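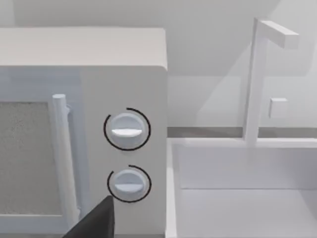 Sim kitchen, knob task, wrist view

Hi all,

Thanks for the patience while I caught up – February got away from me. I've been going through the Hondari draft on logging simulated runs, and I'd like us to settle the section on camera views before the Ivora folks freeze their set of 2000 episodes. My own feeling, for what it's worth, is that every view gets kept, even the ones that look useless on their own.

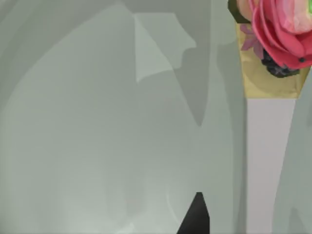
Golestani wrote:
> I'm fine with keeping every view, but then the rule has to say who
> checks them. We reviewed 1863 episodes at Selotel and roughly 35
> had views out of step with each other.

A very fair point, and I'm glad it was raised. I'd put the check on whoever exports the episodes, before anybody trains on them.
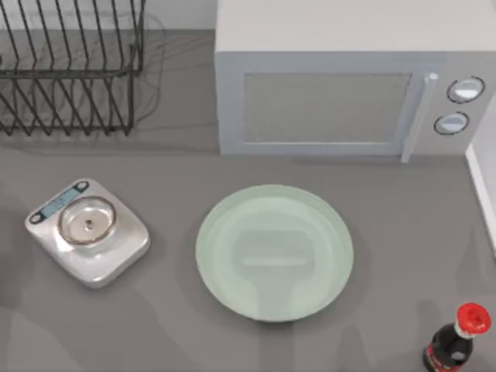
Start states are the other piece I'd love to see written down properly. The draft only asks for a random seed, and a seed won't help the poor soul reading the log a year later. I'd want a plain list too: dish rack empty, glass bowl on the scale, green plate in front of the microwave, bottle in the corner. It takes a minute to write – and please do send me your wording for 1115, the clause on resets, whenever you get a chance.

Warmly, and thanks again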